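# Hand-held gripper bench check, student project room, Plistville

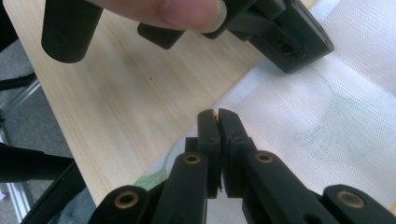
*Both grippers at the bench, jaws of the lower one together, finger on the housing of the other.*

Date: 2023-05-18
Checked by: Kalliopi Gavalas
Project lead: Farzana Amarasinghe
Units: Randska pair, hand-held, both black
Previous check: November

Marks used: **[x]** pass, **[ ]** not passed, **[~]** passed with a comment I want read. A verbal "it's fine" doesn't count as a pass. I had three of those before I'd put my bag down.

## A. Housing and brackets

- [x] Housing free of cracks when flexed by hand
- [~] Bracket screws present and tight
 *Comment:* Tight today. The sheet from November also says tight, in the same pen and apparently the same minute as every other line on it. I'd like to see whoever does this next put a driver on each screw and initial each one.
- [x] No sharp print edges where a hand goes
- [ ] Spare bracket printed and labeled
 *Comment:* There is a spare. It has no label, and two people gave me different answers about which version it is. Unlabeled parts go in the scrap box.

## B. Jaws and pads

- [x] Jaws meet along their length
- [~] Pads seated at the tips
 *Comment:* The orange-yellow pad shows between the jaw tips when they're shut. Farzana says that's how it should sit. Maybe so, but the drawing in the binder doesn't show it, and I'm not passing things on memory. Update the drawing or trim the pad.
- [ ] Seam between jaws clear
 *Comment:* Thin black sliver of something hanging near the lower end of the seam. Could be tape, could be a bit of print. Find out what it is and where it came from before anyone pulls it off.
- [x] Jaw plate screws flush

## C. Linkage

- [x] Brass bushings in place on all arms
- [~] Arms move without binding
 *Comment:* They move. There's a slight drag near full open that I was told "wears in." I have heard this about every linkage this club has built, including the one that wore right through.
- [ ] Cycle test logged
 *Comment:* The Edum write-up claims 2,000 open-and-close cycles. The log has entries for 60. If there's another log, I'd like to see it. If there isn't, the number comes out of the write-up before the judges read it.
- [ ] Wear limit written down
 *Comment:* "When it feels loose" isn't a limit. Pick a measurement.

## D. Hands and pinch points

- [x] Long hair tied, no loose sleeves
- [~] Fingers kept clear of jaws and linkage while anything is moving
 *Comment:* Touching the housing to point something out is okay with the jaws still. I want the person holding the trigger to say "moving" out loud first. Two of you did it once I asked, then stopped doing it as soon as I looked down at the clipboard.
- [ ] Pinch warning on the unit
 *Comment:* It's in the slide deck. Put it on the gripper.
- [x] First aid kit stocked and within reach

## E. Bench and floor

- [x] Tabletop steady, doesn't rock
- [~] Fabric on the bench
 *Comment:* The white mesh is for the cloth-picking task and I understand it has to be out. It also slides. Clip it to the table or fold it away between runs. The green lines drawn on it are faint enough that I doubt anyone is really lining up to them.
- [ ] Floor beside the table clear
 *Comment:* A metal rail and a black bar on the carpet side, right where people stand to watch. Move them. I wrote this last time too.

## F. Paperwork

- [x] Parts list matches the build
- [ ] Risk sheet signed by everyone who handles the units
 *Comment:* Signed by some. The sheet was copied from the Khosravi team's project and still mentions a battery charger we don't have, so I wonder how closely the signers read it.
- [ ] Claims in the poster backed by data
 *Comment:* "Picks up any fabric" — really? You've tried over 20 pieces, which is decent work. Say that, and say which ones it dropped.

## Result

Held. Bench use with the lead in the room is allowed. No demos for visitors until B, C and D have no open boxes.

**To do**

| Item | Who |
|---|---|
| Identify sliver in jaw seam | Farzana |
| Correct cycle count in write-up | Farzana |
| Pinch warning on both units | Build group |
| Rail and bar off the floor | Build group |
| New risk sheet | Kalliopi |

Farzana asked me to note that she disagrees about the pad. Noted. Bring the drawing to the recheck.

K. Gavalas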